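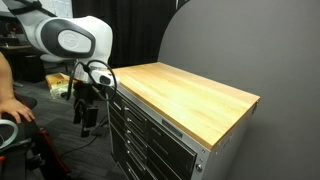 grolow-seedlog

Planting and germination records from the Merwood allotments, typed up from the paper sheets. One row per tray. 3,477 rows, 86 varieties, mostly tomato, pepper and squash.

Files
trays.csv - the main table
varieties.csv - name, supplier, days to sprout (supplier's claim)
notes.txt - everything that didnt fit a column

Columns in trays.csv
tray_id, variety_id, sown, first_sprout, count_sown, count_up, soil_mix, heated (y/n)

Known problems
- Cundale trays have no soil_mix before April. Left blank, don't fill them in.
- 3 varieties are listed twice under different spellings. Requena Red and Requena red long are the same pepper.
- first_sprout is the day somebody checked, so weekends look wierd.
- count_up higher than count_sown in a few rows. Two seeds stuck together, probably. Not fixed.

Loading
Plain CSV, UTF-8, comma separated. The old spreadsheet version stops at 2,000 rows, please delete it if you still have it.

License
CC BY 4.0. Credit Grolow.

To do
merge the duplicates, add the bean sheets, rainfall maybe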